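How to Dry Apple Rings in a Small Countertop Oven

Every October I come home from Tunddale with more apples than two people could reasonably eat, and every October I tell my husband that this is the last time (it never is!). For years I made sauce until I couldn't look at another jar. Then my neighbor Felicja Bielecka brought over a paper bag of dried apple rings, chewy and sweet and a little tart around the edges, and I haven't made much sauce since.

You don't need a dehydrator. A countertop oven does a lovely job as long as it will hold a low temperature, and it won't heat up the whole house the way the big one does.

What you'll need

Four or five firm apples
2 tablespoons lemon juice in a quart of cold water
A sharp knife or a slicer
A wire rack that fits inside your oven, with a tray underneath
Cinnamon, if you like it

Getting the apples ready

Wash the apples and core them. I leave the peel on because I like the bit of color and the extra chew, but if yours are the waxy store kind, go ahead and peel them. Slice them across into rings no thicker than a quarter inch. Try hard to keep them even, since the thin ones will be crisp while the thick ones are still bendy in the middle, and you'll be standing there picking them out one at a time.

Drop the rings into the lemon water as you go and let them sit ten minutes. Then lay them on a clean dish towel and pat them really dry, both sides. I skipped the patting once and added a good hour to my afternoon.

Setting the oven

Heat the oven to 205 degrees Fahrenheit, or as near as your dial will let you get. If yours goes down to 140, you can use that and let them go most of the day, and the flavor is a touch brighter. Check it with a cheap oven thermometer before you trust the dial.

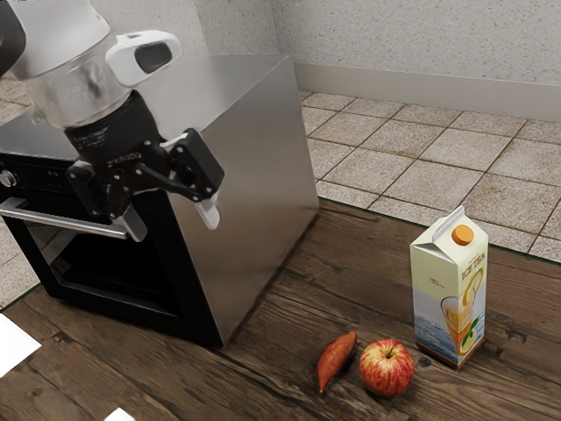 A stainless steel countertop oven on a dark wooden counter.

Drying

Arrange the rings on the rack so they aren't touching, dust with cinnamon, and slide them in. At 205 mine take over 2 hours. Turn them at the halfway point and swap the tray front to back while you're at it. If your oven has a fan, use it, and start checking early.

They're done when a ring bends without snapping and no moisture beads up when you tear it. Let them cool completely on the rack before you decide, as they firm up quite a bit.

Storing

Pack the cooled rings in a jar and give it a shake once a day for a week. If you see any fog on the glass, back into the oven they go for another half hour. After that, keep the jar in a dark cupboard, or freeze them if you've made a big batch. Felicja chops hers into oatmeal, and I mostly eat mine straight from the jar.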